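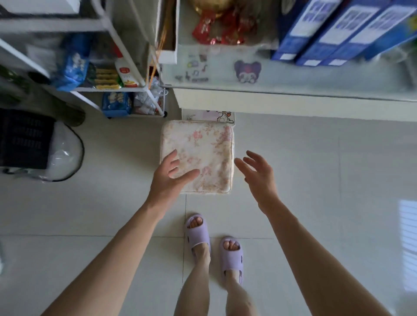 4.2 Cushions and the floor as a work surface

Figure 3. A square floor cushion with piped edges, beside a desk and a wheeled wire cart.

Of everything people own in a small study bedroom, the floor cushion turned out to be our favorite object to think about. It has no fixed place. A desk stays where it was put, and even a cart on wheels tends to settle against one wall, but a cushion travels all day long. In the June diaries, 24 residents wrote down each time they moved, turned, stacked or put away something soft, and cushions account for 308 of the 680 entries. We had expected blankets to win easily!

The cushion in Figure 3 is a good one to start with. It is flat and padded, with rounded corners and a beige piping along the border, and its cream cover carries a faded floral print in pink and peach. Flat cushions of this kind came up again and again in the diaries, and residents talked about them with real affection. One had followed its owner through three rented rooms. Another served as a seat in the morning, a footrest in the afternoon and a tray for a laptop after dinner.

We sorted the cushion entries into 4 groups: sitting, straightening, clearing and lending. Straightening was by far the richest. People squared a cushion up with the desk, turned it so that the better side faced the door, or nudged it over by the width of a tile and left it there. Pennington and Öberg (our second and third coders) at first filed these small moves under "no purpose given," and the category grew so fast that we went back to the residents and asked. The answers were wonderfully precise. A cushion that sits crooked makes the floor look dirty, one resident told us, even straight after sweeping.

The nearby furniture matters too. In Figure 3 the desk holds boxes and festive-looking red and gold packets, and the cart has snacks on its middle shelf, among them a row of packaged biscuit sticks. With storage at this height, a person seated on the floor can reach a shelf without getting up, and several diaries describe whole evenings arranged this way. Stickers are another sign of a room that is enjoyed from low down. The desk shown has them on its front face, which is a fine place for them if you spend your time at cushion level.

Brannigan suggested during coding that clearing and straightening might be a single activity at two speeds. We kept them apart, but the overlap is large, and entries made before bedtime were the hardest to place. Section 4.3 takes up those entries together with the blankets, which do get their turn.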